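Print this page | E-mail this page

Speaker notes – "The table is not a cupboard"
Talk for the Clorkcombe home-keeping evening, village hall, July. Slot is 40 minutes, leave time for questions.

(Wait for the kettle to finish. Say hello. Check they can hear me at the back.)

Right, hello everybody, and thank you for coming out on such a warm evening! I'm going to talk about tables. I mean the ordinary one you eat at, or would eat at if you could find it. Hands up who moved something off theirs before tea tonight. (Pause. It's usually most of the room. Put my own hand up.)

I started thinking about this when we moved from Skornell to Belum, into a place with one room downstairs doing the work of three. We had a good big table and within a fortnight I couldn't have told you what the top looked like. Post, screws, a lampshade, half a loaf. We ate on our laps for most of that winter, and I remember being quite cross with the table, as though it had done it by itself.

(Hold up the biscuit tin here, NOT earlier, or they stop listening.)

So the first thing I did was the tin. Anything smaller than my hand that was on the table at bedtime went in the tin. I didn't sort it, I just put the lid on. After a month I had pens, fuses, a key to a shed we don't own and four holiday coins from Kos, and I'd missed none of it. Pass the tin round if people seem keen – get it back before the break!

Next bit is how I clear up after a meal. Go slowly, people like to write this down.

Food goes first. Lids on, fridge or shelf, done. I used to start with the plates and then stand there with a stack in my arms and nowhere to put it, with the butter going soft behind me.

Then sharp things. Knife off the board and over to the sink side by itself, never under a heap of forks in the bowl. I have a small scar from learning that one (show thumb).

Then plates, with the cutlery on the top plate, then mugs and bowls. Mugs always last for me, somebody is always still drinking.

Then whatever isn't kitchen at all. Chargers, toys, remote controls, tape measures. They creep in at the edges and they're the hardest, as they don't belong to the meal and so you don't see them. I clear these with one hand and a basket and I do not stop to read anything. If I read a leaflet I'm lost.

Wipe it. Then the chairs, and I count chairs as part of the table. (Say this twice.) A bag on a chair is a bag on the table, only lower down. Same for the floor underneath, where carrier bags go to have a long rest. Ours had a family of them at one point, each one stuffed inside the next.

If time is short skip the tablecloth story. If not: I bought a wipe-clean cloth on the market and loved it so much I didn't dare put a hot dish on it, so for a while I had a table I was protecting and a tray I ate from. Silly. Mats fixed it.

One more before the slides. Leave a clear patch when you sit down to eat, big enough for an elbow. Bottles and jars to the back, board in front, things you're cutting with on the board. It makes the clearing up half as long and I can't explain why, I only know that it does in my house.

(Slides now. Lights down, somebody near the switch please. Give people a moment with each and let them call out what they'd pick up first.) 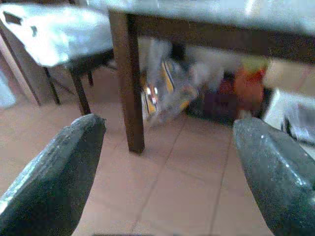
Second slide: ask which things they'd wash and which just need to go home. The game controller usually gets a shout.

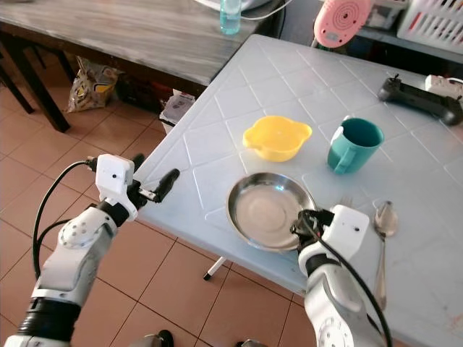
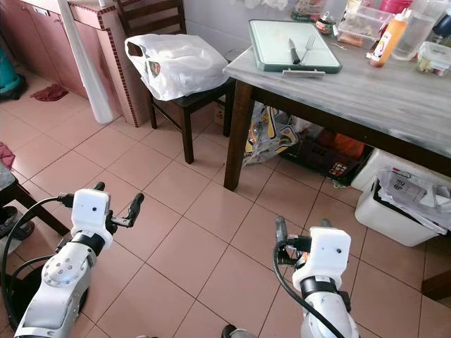
Last slide: food first, so the bottles and the tubs, then the knife off the board, then the bag on the chair. See if anybody spots the bags and the crate underneath without being told.

(Lights up. Questions. At the Belum evening one woman said she had no quarrel with any of it except the order, and that in her kitchen the chairs had to come first, since with a chair full of shopping she couldn't get near enough to the table to lift a plate. She also wanted to know what happens when the tin is full. I said I empty it on the first of the month and she said that was putting it off, and I think she had a point. Mention both if the room is quiet.)

Spare question if they've gone shy: what has lived on your table the longest? Mine was a jigsaw with the sky missing.

Remember to collect the tin, the mats and the extension lead. Hall wants us out by ten.

489 reads | 50 shares
Print | E-mail to a friend
Contact | Copyright Clorkcombe Home Evenings | Back to top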